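Notebook, May, page 40
Glaze crazing, Tilham white

16:10. Second batch out of the small kiln. Fired with the Tomić controller, 105 minutes' soak at top, then natural cooling with the bungs in. Opened much later than the first batch. Crazing still present on three of the test tiles, all from the thick-dipped end of the board. Thin-dipped tiles clean under the loupe so far.

Boris Kadrić thinks the body is underfired and wants a hotter biscuit. Possible, but the Skukus clay was fine under the old glaze at the same cone. I would sooner change the silica first – one variable per firing, please.

Weighed out 2000 g dry for the next bucket. Sieved twice. Label says Zisard mix B, ignore the old lid.

Rim colours for the bowl range still to be settled. Red and blue are the candidates.

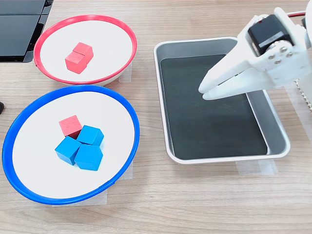
White bowls, red rim and blue rim.

To do: boiling water test on the clean tiles, recheck after a week.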